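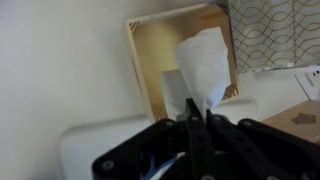

Most codes of practice for shared workspaces read as if every part were a steel block. The force limit in our handout from Ferness is a single figure, and I have yet to meet anyone who can say what it was tested on. Try applying it to a tissue pinched between two fingers and pulled upward into a plume. A limit set to protect a hand says nothing useful about paper, so don't quote it as if it did.

Section 3. Keeping the table clear

The rule says "remove all items not needed for the task". Fine words. Needed according to whom? Kuldeep Singhal's version at Droltstead at least asks for a written list before power-on. I'd still want to see one that was kept up past Tuesday. 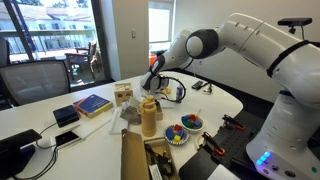
Fig. 2. Arm over a shared desk: blocks in a bowl and on a plate, phone and cables at the other side.

Loose cables deserve a line of their own, and most checklists leave them out. Clamps get a line, usually "check clamps", with no word on what a bad one looks like. Write down what you checked.

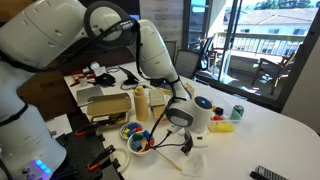
Fig. 3. Gripper above the bowl of blocks. Note the thin wires hanging below it and the two clamps on the black plate.

For the seminar: read pages 2 to 25 of the Bremon guide and mark each "should" that ought to be a "must". Bring your count. Stojan Berisha and I disagree on page 3.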